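Section 5. Fitting the felt and backdrop (Hokent folding craft table)

Read section 4 first if the legs arent on yet.

1. Clear the table top. Wipe down, let dry fully. Damp top = bubbles later.

2. Unroll the felt, fuzzy side up. Leave it flat overnight if you can. Creases from the box mostly drop out, not always.

3. Centre it. Same overhang left and right, 5 cm at the front.

4. Clip the front edge first. Then sides. Back edge last, pull snug but dont stretch it.

NOTE: Colour varies between batches. Felt and backdrop are dyed seperately and wont be an exact match. Not a fault.

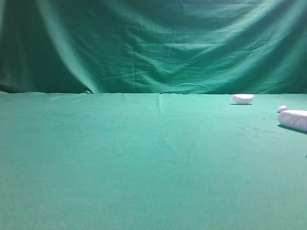
5. Slide the crossbar through the backdrop sleeve. Bar is 136 cm, comes in two halves, push until it clicks.

6. Drop the bar into the uprights. Tighten both knobs by hand. No pliers.

7. Let the bottom hem fall behind the back edge of the table. Tuck, don't clip.

CAUTION: Keep heaters and lamps at least 100 cm from the fabric. Not fire rated.

CAUTION: Do not lean on the crossbar or hang anything heavier than the backdrop off it.

Care

Felt: lint roller only. Glue spots, let them harden then pick off. Backdrop: cold wash, hang to dry, cool iron on the wrong side. No bleach on either.

Missing clips? Check inside the sleeve bag, they're taped to the cardboard. Still short, email Mackenzie Campbell in spares with the order number.

Packing down: see section 7.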